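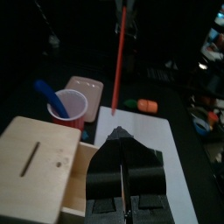 A pale plywood box with a slot in its lid.

Nélida Cabral has saved coins since she was 14, and she still gets a thrill from the clink. "You hear it land and you want to do it again!" she says, laughing, over tea at her kitchen table in Ornham.

Her rule is simple: any change in her pocket at night goes in, and no peeking until July. Last summer she tipped out £300, her best yet, and spent the lot on a week by the sea with her sister. "We had chips every single day," she says. "Bliss." This year she's after a tent.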